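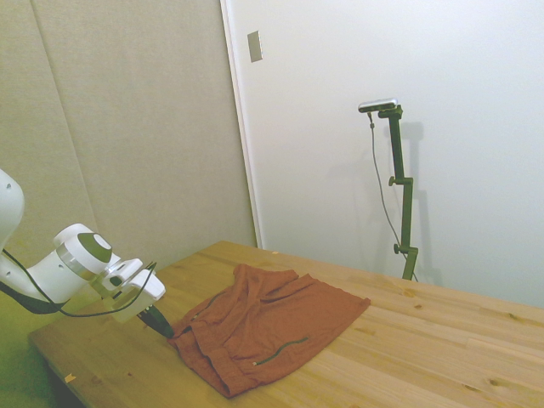
A rust-colored garment on the wooden table.

The owner of Meruswood, a secondhand clothing shop, opens at ten but starts on the clothes at seven. By then the first bags from Pludonitz, the sorting depot across the river, are already inside the back door.

"People think the work is selling," she says. "Most of my day is folding. In May we had 300 pieces come in and every one of them went across a table before it went on a shelf."

She learned the job at a laundry called Tinent, where she stayed two years. They folded everything around a board there. She gave up the board when she opened her own place.

"A board is fine for dress shirts. I get shorts, kids' tops, things with a zipper in a strange spot. You have to look at what you've got first."

Her method starts with leaving the piece where it lands. She finds one edge that is already flat and works back from it toward the wrinkled part, smoothing with the side of her hand. Trim gets attention early. A stripe or a line of piping shows her where the fabric is twisted, she says, and if it runs straight the rest usually follows.

"If you pick it up and shake it, you lose the flat part you had. I did that for years."

Dark reds and browns go in their own pile. She washes them cold the first time – always – and keeps them off the cream shelf for a while after. She once lost two linen tablecloths to a rust-colored shirt and still brings it up.

The table matters to her too. She wanted light wood so that she could spot lint and loose threads, and she wipes it down at noon. Nobody is allowed to put coffee on it.

Pieces that need repair go in a bag for Hà, the alterations shop next door. Missing buttons she does herself, in the evening, with the radio on.

Asked if she folds her own clothes this way at home, she laughs. "No. Mine are on a chair."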